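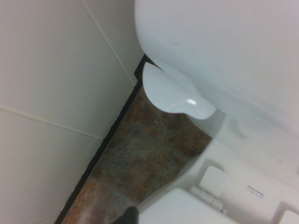 Page last changed: November 2023

Grirnley offices hand the toilet round to a robot arm, some of it

The cleaning staff at the Fover building in Grirnley have a new colleague. It has one arm, it does not take a tea break, and so far it has been trusted with the toilets and nothing else.

Fover, which lets out office space on the old mill site, began the trial in October. The arm is a Franka Emika model, and the software that tells it what to do comes from a small firm called Nidus. Its list of duties runs to 4 items: flush, lift the lid, lower the lid, and look down the gap between the toilet and the wall, where human beings have never much enjoyed looking.

Afia Mensah has cleaned the building for nine years and is now, according to her new badge, a Cleaning and Systems Supervisor. The badge came before the pay rise, though she says the pay rise did come.

"I used to go in with a cloth and come out again," she said. "Now I go in with a cloth and a tablet, and I come out when the tablet is happy."

Her shift has changed shape more than it has shrunk. The evening round used to start at the top floor and work down. It now starts wherever the arm is, so that somebody is on hand if it stops and asks for help. It asks by sending a message to the tablet, politely worded, with a button marked OK. Mensah would like a second button.

The gap behind the bowl is the part she has come to value. Checking it used to mean kneeling on tile, and two of her team have bad knees. The camera at the wrist of the arm goes down there instead and the view comes up on the tablet, where it can be argued over standing up. If there is something to be cleaned, a person still cleans it. The machine has no opinion on dust.

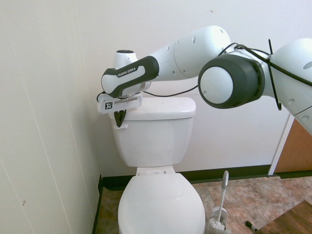 The flush has taken longer to get right. A lever that any child can manage needs to be found, reached and pushed by the correct amount, and Nidus says a good part of the October work went on that alone. The staff were asked to show how they did it. There was a short silence, Mensah recalls, and then five adults took turns flushing a toilet while a man wrote things down.

Fover says no jobs will go during the trial. It is less chatty about what happens afterwards. A notice in the staff room promises that the arm will "release colleagues for higher-value tasks", and someone has written underneath in biro asking which ones. The higher-value tasks so far have been charging the tablet, filling in the fault sheet and wiping down the arm, a job that did not exist before there was an arm.

The hours have moved as well. Two early starts have been swapped for later ones so that the rounds do not clash with tenants, who tend to stop in the doorway and watch, or turn back and use another floor. One shift worker with small children is pleased with the change. Another, who liked being home by six, is not, and has said so in writing.

The brush is still a human job. So are the sinks, the bins and the mirrors – and the kitchen on the second floor, about which the staff have strong feelings that Fover asked us not to print.

A review is due in the new year. Mensah has been invited to it, the first meeting of that kind she has been asked to in her time there, and she intends to bring up the button.

Comments (4)

millside_pete
Two floors up from this. It's very slow but it does put the lid down, so that's one better than the lads in our office.

Hattie R
My mum cleaned offices for years and her knees are ruined. If it saves anyone kneeling on those tiles I'm all for it. Pay them properly for the extra work though.

user2849
"Higher-value tasks". We had that notice at our warehouse. Read it carefully and keep a copy.

millside_pete
@Hattie R fair point. The biro on the notice wasn't me by the way.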